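Grandville Seed Library: where we are in March

Hi all, and thanks again for the patience on this one. I know you wanted it a couple of weeks ago.

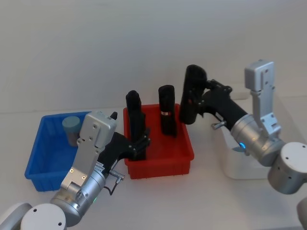 So, the short version is that we're open, we're lending, and we've spent less than I thought we would by this point (more on that below, because part of it is good news and part of it is just me being slow to order things). The longer version has a few wrinkles in it.

When I wrote to you in the fall I said we'd have 60 kinds of seed ready for the first day. We got there, with a lot of help from the beans. If you've never tried to run a seed library, beans are the easiest thing in the world to save and people love handing them over, so we have pole beans coming out of our ears and hardly any spinach. I'm working on the spinach! Two growers out in Flirnside have said they'll leave a row to go to seed for us this summer, and one of them has a beet she's been keeping going for years that I'm very keen to get my hands on.

Since opening we've handed out 2087 packets. Tomatoes went first, then peppers, then those big striped sunflowers that the school garden club cleaned us out of in one afternoon. I should've put a limit on packets per visit from the start. There's one now (six, and I don't make a fuss if it's seven).

Now the money. You gave us $3247 for the year and we've spent $2892 less the deposit on the germination trays, which comes back to us when the trays do. The biggest chunk went on the drawer cabinet from Szabo, and I still think it was worth it. It closes tight and the drawers are deep enough for the envelopes to stand up, so people can flip through them like records. Envelopes and labels cost more than I planned. The first batch of labels curled right off, and I ended up buying them twice. The fridge for long-term storage hasn't been bought yet. I've been holding out for a secondhand one from Zeltumport and it keeps being "nearly ready," so if I don't hear by the end of next month I'll just get a new small one and be done with it.

The thing I'm least happy with is returns. The whole idea is that folks borrow seed, grow it, and bring some back, and it's too early to know how many will. What I can tell you is that lots of people at the counter looked nervous when I brought it up. I think saving seed sounds harder than it is. So I've moved the seed-saving class up to early summer, before anybody's lettuce bolts, and I've rewritten the handout so it fits on one side of the page and only covers beans, peas, lettuce and tomatoes. Squash can wait. Squash cross with everything and I'd rather not have that conversation yet.

Still to do before the next report: germination tests on the older donated stuff (some of those onions make me suspicious), a proper sign for the front door, and evening hours once a week, probably until 8 p.m.

One question for you. Could I move whatever's left in the printing line over to class supplies? It isn't much, but it would cover soil and pots. Let me know and I'll redo the budget sheet to match.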